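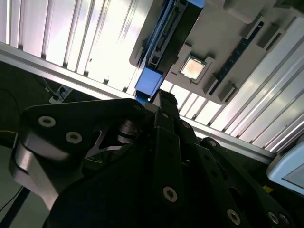 Rapport de projet tuteuré – Visite de l'atelier de démontage automatisé d'Endeck
Licence professionnelle Maintenance des systèmes automatisés, groupe B

1. Cadre de la visite

Dans le cadre du projet tuteuré du second semestre, le groupe B a été reçu en mars par la société Endeck, sur son site de Lollham, à l'occasion d'une journée portes ouvertes destinée aux établissements d'enseignement technique. La délégation comptait 18 étudiants et 2 enseignants. L'accueil a eu lieu à 9 heures, la démonstration principale à 10 h 30, et l'après-midi a été consacré à un échange avec l'équipe technique.

Le présent rapport répond à la commande formulée au début du semestre : décrire un poste robotisé en situation de travail, relever les choix techniques retenus par l'exploitant et en tirer des enseignements pour notre propre maquette, consacrée à la préhension d'objets plans et fragiles. Il ne traite ni de la partie commerciale de la présentation, ni de l'atelier de broyage, que le groupe n'a pas visité.

2. L'entreprise et son activité

Endeck reprend du matériel informatique en fin de service auprès de collectivités et d'entreprises de la région. Les appareils sont triés à la réception, puis orientés vers le réemploi, la récupération de pièces ou le recyclage de la matière. Le site de Lollham est chargé de la deuxième voie. Les cartes mères y sont extraites des boîtiers, contrôlées visuellement, puis testées lorsqu'elles présentent un intérêt pour le marché de la pièce détachée.

L'extraction demeure manuelle. D'après les explications fournies, la diversité des boîtiers et des modes de fixation rend l'automatisation de cette étape peu rentable à l'échelle du site. L'effort a donc été porté sur la manutention des cartes une fois déposées, opération répétitive qui mobilisait auparavant un opérateur par équipe. Le projet d'automatisation correspondant porte en interne le nom de Trorkby.

3. Le poste présenté

Le poste Trorkby comprend un bras articulé équipé d'une pince à doigts. Une petite caméra, fixée au niveau du poignet, filme la pince et la pièce saisie. Ses images étaient projetées sur un écran pendant la démonstration, ce qui a permis à l'ensemble du groupe de suivre la prise sans s'approcher du bras.

Cette vue de près a été la plus instructive de la matinée. La pince est noire et massive au regard de la carte, et ses vis de fixation restent apparentes. La carte mère est tenue inclinée, et l'extrémité du doigt vient au contact de son bord inférieur, à proximité du loquet en plastique bleu situé au bout d'un connecteur long. Le processeur est en place dans son support. La question de l'éloignement entre la zone de contact et les composants a d'ailleurs occupé une part importante de la discussion de l'après-midi.

Le cycle annoncé se décompose en quatre temps : prise de la carte sur le plateau d'entrée, présentation devant le poste de contrôle, décision d'orientation, dépose dans le bac correspondant. Le logiciel de supervision, dénommé Lü, enregistre chaque passage et conserve le motif de rejet lorsque la carte est écartée. L'opérateur peut à tout moment reprendre la main depuis le pupitre.

4. Déroulement de la démonstration

La démonstration a été précédée d'un rappel des consignes de sécurité. Le groupe est resté derrière le marquage au sol pendant toute la durée des mouvements. L'animateur a d'abord fait exécuter le cycle à vitesse réduite, en s'arrêtant à chaque étape, avant de le lancer à la vitesse de production.

Trois reprises ont été nécessaires au cours de la séance. Dans deux cas, la carte avait été posée sur le plateau hors de la zone prévue ; dans le troisième, le bras s'est arrêté de lui-même après une détection d'effort jugée anormale. L'équipe a indiqué que ce seuil avait été volontairement réglé bas. Un arrêt injustifié coûte quelques secondes, alors qu'une carte fléchie est perdue pour le réemploi.

Le journal de Lü, consulté avec l'accord de l'exploitant, faisait état de 234 cartes traitées la veille, dont 178 orientées vers le banc d'essai. Les autres avaient été dirigées vers la filière matière. Le groupe n'a pas eu accès aux données des semaines précédentes et ne peut donc pas se prononcer sur la régularité de ces résultats.

5. Échanges avec l'équipe technique

Les questions préparées en cours ont porté sur trois sujets.

Choix de la prise. Une ventouse avait été essayée en premier lieu. Elle a été abandonnée en raison du relief des cartes, dont les connecteurs et les supports laissent peu de surfaces planes exploitables. La prise mécanique impose en contrepartie de connaître l'orientation de la carte avant l'approche.

Protection contre les décharges électrostatiques. Les plateaux et les bacs sont reliés à la terre, et les opérateurs portent un bracelet. La question du revêtement des doigts a reçu une réponse partielle, plusieurs matériaux étant encore à l'essai.

Maintenance. Les doigts de la pince sont considérés comme des pièces d'usure. Leur remplacement est suivi d'une vérification de la géométrie à l'aide d'un gabarit. Le câblage du poignet fait l'objet d'un contrôle hebdomadaire – c'est sur ce point que l'équipe a connu le plus de pannes pendant la mise en service.

6. Apports pour le projet du groupe

Notre maquette prévoyait une prise par le dessus, au centre de l'objet. À la suite de la visite, le groupe a retenu une prise par le bord et modifié le dessin des doigts en conséquence. Une limitation d'effort sera ajoutée au programme, avec un seuil réglable depuis l'interface. L'ajout d'une caméra au poignet a été étudié ; il est reporté à une phase ultérieure pour des raisons de budget et de masse embarquée.

Le plateau d'entrée sera également repris. Les deux arrêts dus à un mauvais positionnement ont montré que des butées simples seraient utiles, y compris sur une installation de petite taille.

7. Limites du rapport

Les observations portent sur une seule matinée et sur un poste présenté dans des conditions de démonstration. Les temps de cycle n'ont pas été chronométrés par le groupe. Les informations relatives aux essais antérieurs reposent sur les déclarations de l'exploitant et n'ont pas été recoupées.

Annexes (remises séparément) : plan de la maquette révisée, grille de questions, compte rendu de la réunion préparatoire.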